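About Us > Our School > Who We Are

The Lirndale School of Domestic Cookery

The Lirndale School of Domestic Cookery teaches adults to cook well at home. We are an independent school, governed by a board of trustees and registered as an educational charity. Our courses are open to anyone over the age of eighteen who lives in Lirndale, Coloslow or the villages between them, and no previous experience is asked for at any level of entry.

The School was founded to meet a need that local employers and health workers had described for many years. A large number of adults in the district had left school without learning to prepare a simple meal. Evening classes had been offered at various times in church halls and community rooms, but they depended on borrowed equipment and were often withdrawn at short notice. The founders wished to establish a permanent place of instruction with its own kitchens, its own staff and a settled course of study.

Our premises

The School occupies the former Koller seed warehouse on the north side of the river. The building was bought with the help of a public appeal and converted over two winters. The ground floor holds the main teaching kitchen, the cold store and the reception office. The upper floor holds a smaller kitchen, a reading room and a lecture room, which is also let to local societies in the evenings when it is not required for teaching.

The original loading doors and roof beams have been kept. A lift serves both floors, and in each kitchen one bench can be raised or lowered for students who prefer to work seated. Parking is limited, and students are encouraged to use the Coloslow bus, which stops at the end of the lane.

Our approach to teaching

Instruction at the School begins with ingredients. In the first weeks of the Foundation Course students learn how to choose vegetables, how to store them, and how to judge when they are past their best. Only then do they move on to heat, seasoning and timing. This order has been followed since the first intake and the trustees have seen no reason to alter it. 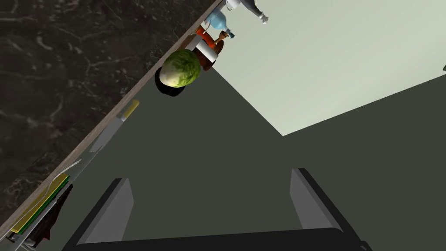 Lettuce in a black bowl by the edge of a dark marble worktop.

Salads receive more attention in our courses than some applicants expect. They are inexpensive and they teach the careful use of a knife. They also show a student very quickly whether a dressing has been properly balanced. Students make their own dressings from the second week, and keep a written record of the quantities they have used and the changes they would make.

Each class is taught by one tutor and has no more than 8 students. All tutors hold a teaching qualification and have worked in a professional or institutional kitchen before joining us. They are observed twice in each school year by a senior colleague, and the findings are reported to the trustees.

We do not hold competitions and we do not rank students against one another. Progress is recorded in a course book, which the student keeps. Those who complete the Foundation Course receive a certificate of attendance – it is not a trade qualification, and applicants who wish to enter the catering industry are advised to speak to the county college about the routes available.

Courses

The School offers 3 courses of study.

The Foundation Course covers the preparation of everyday meals and is the usual starting point for new students. It is taught in the daytime and in the evening, and the content of the two versions is the same.

The Household Course is intended for those who cook regularly for a family or for a person in their care. It deals with planning a week of meals, cooking in quantity, safe storage and the use of leftovers. A part of the course is given to soft and modified diets, and is taught with advice from a registered dietitian.

The Preserving Course runs from July until the end of October and follows the local harvest. Students make jams, chutneys, pickles and bottled fruit, using produce supplied by growers in the district. 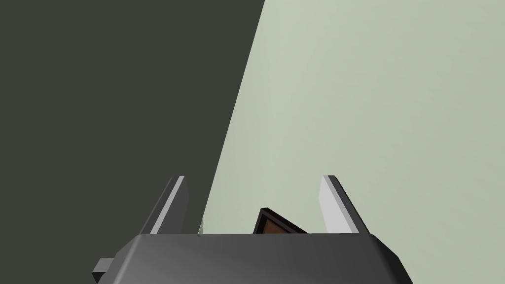

Places on the Preserving Course are few and are offered first to those who have completed one of the other two. Any places left at the end of May are then opened to the public. Students bring their own jars, which must be sound and free from chips, and may take home all that they have made once it has been labelled.

Fees and assistance

The fees charged for each course meet a little under half of what it costs to provide. The balance comes from lettings, donations and an annual grant from the Curnisico Trust, which has supported the School since it opened. The Trust takes no part in the management of the School or in the choice of students.

Assistance is available to applicants who cannot meet the full fee. In the last school year 46 students received a bursary covering all or part of the cost of their course. Applications are considered in confidence by the bursar, and tutors are not told which of their students receive help.

Ingredients are included in the fee, as is the loan of an apron and a set of knives. Students are asked to provide flat, closed shoes and a covered container in which to carry food home.

Our work in the district

More than 100 students enrol with the School in an ordinary year. Beyond the enrolled courses, our tutors visit sheltered housing schemes and the family centre in Coloslow, where they give short demonstrations using the equipment that residents already have. These visits are free of charge to the host.

The reading room holds a collection of cookery books and household manuals, a good many of them given by former students. It is open to the public on weekday afternoons during term. Books may be consulted there but not borrowed, and photocopies can be made at the office for a small charge.

Enquiries before enrolment

Prospective students are welcome to visit the kitchens before applying. Visits take place at two o'clock in term time and should be arranged with the office in advance.
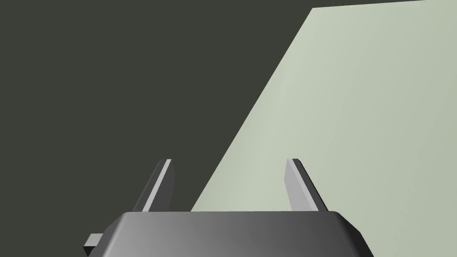 Can I attend if I have a food allergy?
Students with allergies are welcome on all courses and should give details on the enrolment form, so that the tutor can adjust the recipes and arrange a separate bench where one is needed. For severe allergies to nuts or shellfish, please speak to the office before paying a deposit.

Enrolment forms may be collected from reception or requested by post. The office is open from nine o'clock until half past four on weekdays in term, and closes for one hour at midday.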